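16/06/2022

Up at 6, porridge, washing on the line before work. It was dry by the time I got home, a bit stiff, so it must have been in the sun most of the day.

Mum rang at lunch and asked again whether the machines at my place could be taught to fold towels. I said no, not yet, and she said what was the point of them then. I have been thinking about it since. She has had a dishwasher since I was small and it still needs a person to fill it and a person to empty it. The washing machine is the same. The machine does the middle part and we do both ends. The ends are the part that nobody has sorted out.

At Lescombe it is much the same. The press does the pressing and the oven does the baking, and then people pick things up, turn them over, look at them and put them where they belong. I did that for years on the Clavura line and never thought of it as clever work. I do now. If you hand me a lead with the plug tucked under it, I turn it round without looking. To write down how I do that would take me a week, and I would probably get it wrong.

Bus was late, so I read my old notebook from last September. I had written then that the arm would be doing all the sorting by the summer. Well, it is summer. I also wrote that I would repaint the bathroom, so I can't say much.

Spent the afternoon with Jhonatan Villca on the sorting bench. The job is simple to say: take the parts out of the tray and put each sort in its proper yellow bin. A child could do it after being shown once. Hard things, boards and blocks and the like, I think a machine can be trusted with before long. They keep their shape. You know where the edge is and it stays there. 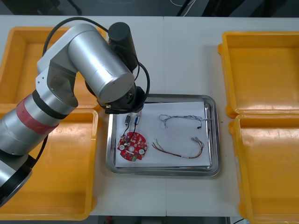 Wires are where I have my doubts. A harness never lies the same way two times running. You take hold of the middle and the ends swing about, or you take hold of one end and the rest comes along behind and brings its neighbour with it. Jhonatan thinks this is a matter of practice and that we will have stopped talking about it in 2 years. I said I would believe it when one of them could untangle my phone charger from my headphones. We left it there.

He did make one good point, which was that I count a thing as done only if it is done as quickly as I would do it. He said a slow machine that works through the night has still done the job by morning. I can see that for a shop floor. In a house I am less sure. I don't want a towel to take all night, and I don't want to clear the kitchen so that a machine has room to work in it – that is a chore as well.

Urrego want an answer from us on their next order, 125 sets, and whether we would sort them by hand. I said by hand. Jhonatan didn't argue.

Walked home by Borlow to save the fare. Bought milk and a new sponge. Folded the towels while the potatoes boiled, and for once I watched my hands doing it. I shake it, find two corners, let it hang, and then the rest seems to happen on its own. Must ring Mum back tomorrow about the 13th of next month.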